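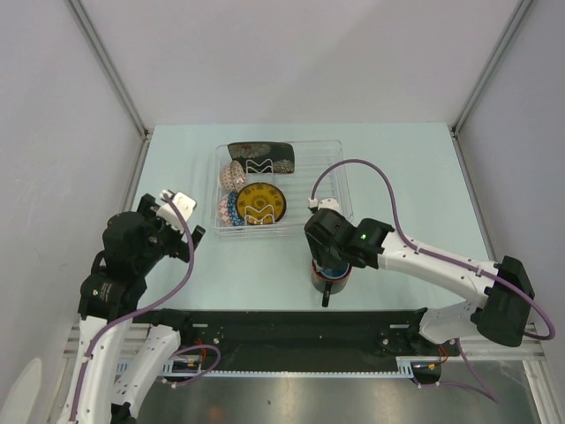

Page last changed: 23 Apr 2024

Part 3: Programming the Zemer softener and getting it through its first cycle

By now you should have the Zemer plumbed in, the bypass valve turned to BYPASS, and the drain hose tied down at both ends. If the drain hose isn't tied down, go back and do it. I skipped that at the old house and the thing whipped around like a garden snake and soaked a box of winter coats.

This part covers the control head, the salt, and the first regeneration. It's the fun part, or at least you get to do it standing up! Leave yourself an evening for it, and don't start if anybody in the house is waiting on a shower.

What you need

Your hardness number (from a test strip or your water company)
Two bags of salt pellets, the plain kind
A bucket and a flashlight
The little Hsu adapter from the parts bag, if your drain is the narrow type

Testing your water

1. Run the cold tap at the kitchen sink for a few minutes, then fill a clean glass. Don't use the hot tap, it's been sitting in the water heater and may not give you the same reading.

2. Dip the strip, shake it once, and wait the time printed on the packet. Match it to the chart in daylight if you can. Under my kitchen bulb every color looks like mustard.

3. Write the number down inside the softener lid with a marker. You will want it again and you won't remember it.

Note: strips usually come in grains per gallon, and the Zemer wants grains too. Some water company reports use parts per million instead. Divide those by 17.1 and round up. If you have iron in your water, the manual has a separate table for it, and please do use it, I ignored mine for months and the resin was not happy.

The places you'll notice hard water first are the showerhead, the kettle, and anything that gets left to air dry. Dark dishes show the chalky spots a lot more than white ones do, so they're handy for checking up on the softener later.
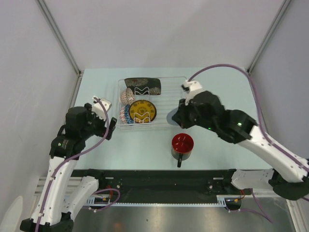
Patterned bowls and a dark green plate in a clear rack.

Programming the head

4. Plug in the transformer. The display runs through its start-up and then flashes the clock. If it shows a four-digit number instead, that's the lifetime gallon counter. Mine was secondhand and came up with 2,483, which gave me a scare until I found the page for it. Hold SET to get past it.

5. Set the clock with the up and down arrows and press SET. Check AM and PM! The softener regenerates in the middle of the night, and if you get this wrong it'll do it right in the middle of lunch.

6. Type in the installer code, 514, when the screen says CODE. On the Millport head (the one with the round buttons) you hold both arrows down together and it skips the code.

7. Enter your hardness number.

8. Set the reserve. The factory has it at 1,000 gallons on the big tank, and I'd call that too much for a small household. I turned mine down and haven't run out of soft water yet, but we're careful people with short hair. If you have teenagers, leave it alone.

9. Press SET until you're back at the clock. If you walk off before that, it forgets everything you entered.

Adding salt

10. Pour 3 gallons of water into the brine tank, then the salt. Stop a good hand's width below the top - if you pack it to the rim you can't see whether it's bridged.

11. Put the lid on properly. Damp air gets in and the pellets clump together.

Caution: salt bags are heavy and they split. Open them on the floor next to the tank and use a scoop.

Caution: don't put rock salt in. It's cheaper, I know. The hardware store in Suledthorpe will happily sell it to you by the sack, and you'll be scooping brown mud out of the bottom by September.
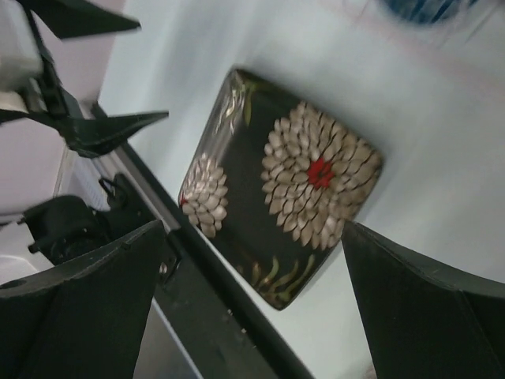
12. Open the bypass valve a quarter of the way and wait. You'll hear air hissing out through the drain, and that's normal. When the hissing stops and the drain water runs steady, open it all the way.

13. Hold REGEN for 6 seconds until the motor starts. The first cycle is long and fairly loud. Stay close for the first few minutes with the flashlight and look at every joint, front and back.

14. When the display goes back to the clock, run the cold taps one at a time until the water's clear. A yellowish tint at the start is just dust from the new resin. Don't drink it, and don't run a load of white laundry yet.

15. Test the water again with a fresh strip. It should read zero or very close. If it reads the same as before, look at the bypass valve first, then at the drain hose for a kink.

Note: your hot water will stay hard until the old water in the heater gets used up, so give that a day or two before you start fiddling with settings.

If the display shows E2, the motor didn't find its home position. Unplug it, count to ten, plug it back in. If E2 comes back, see Part 5.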